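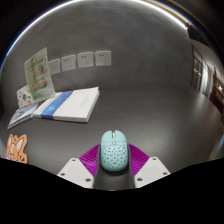
Ten bad tries are worth more to the model than a hundred perfect ones, according to Humaira Usmani, as long as somebody marks them as bad. She has been repeating it since April to anyone at Plullbridge who will listen, and this month the collecting crew finally started keeping the fumbles.

Plullbridge is gathering examples of ordinary desk handling for a learning system it calls Stistent. Mice, pens, staplers, tape, card boxes. People do the grasping by hand with a gripper tool that carries its own camera, and the recordings go to the training side at Vidgate overnight. No arm involved at this stage. That comes later, if the budget holds.

The mouse is one of the 29 objects on the current list. It was added late, after the first trained version did fine with blocks and cups and then made a mess of anything low with a curved back. Approach from behind, fingers either side, close, lift, put down, open. Then again from a different angle. Then the desk gets changed and it all starts over.

Changing the desk is most of the job. Books moved, cards stood up or taken away, lights on or off. Hanna Karpenko runs the afternoon sessions and keeps a paper sheet of what has been moved, becuase the tablet version kept losing rows. Her rule is that clutter stays in unless it blocks the hand. Early recordings were made on bare tables and the system learned bare tables, she said. Put a book behind the target and it went for the book.

Two people per session, one holding the gripper, one resetting. They swap when the wrist gets tired. Karpenko wants the swaps more often than the schedule says. A tired hand drifts left, and if one person does a whole afternoon the system picks up that person's habits along with the task. Left-handers are wanted, too. There are two so far.

The argument over failures has been going on a while. Under the old instructions a slipped grasp was deleted on the spot and done again. Clean set, quick to check. Usmani's complaint was that nothing in it showed what to do next when an object turns under the fingers or gets nudged away. Miloslav Ďurica, on the Vidgate side, was against keeping them at first. His worry was labeling: a slip tagged as a good grasp does real harm, and his checkers were already behind.

What they settled on is simple enough. A slip is kept if the person recovers and finishes without stopping the recording. It gets a tag at the moment of the slip and another at the recovery. If the object leaves the table, or anyone reaches in with a bare hand, the whole take goes. Ďurica said he can live with that for now and will look at the error rate before agreeing to anything longer.

Checking is slow. Each take gets watched at full speed, then again around the moment of contact. Takes where the fingers close before they are level with the object go in a separate pile, no decision yet on what to do with them. Some of the crew think they are fine. Ďurica doesn't.

Speed is the other sore point. People who have done this for weeks get fast, and fast takes blur just when the fingers close. Lamduan Chareonsuk, who trains new collectors, has them count to two under their breath before the lift. It looks silly and it works, she said. New people tend to be slow and careful for the first hour and she says those are often the best recordings of the day.

A second site, Azar, opens with 8 collectors once the tools are built. Same grippers, different rooms. The hope is that different walls, windows and tabletops will stop the system leaning on things it shouldn't. Azar will start with the same object list so the two sets can be compared side by side, then add kitchen items. Nobody has signed off on glassware.

No figures yet on whether the kept slips help. A first training run with them included is due at Vidgate after the present list is finished, with a second run on the clean takes only, for comparision. Results go to the collecting crew before anyone else sees them, Karpenko said, they did the work.

Collectors are still needed for mornings, starting at 10. Sign-up sheet is with Beca Wynne at the Plullbridge front desk. Short training first, bring a sweater, the room is cold.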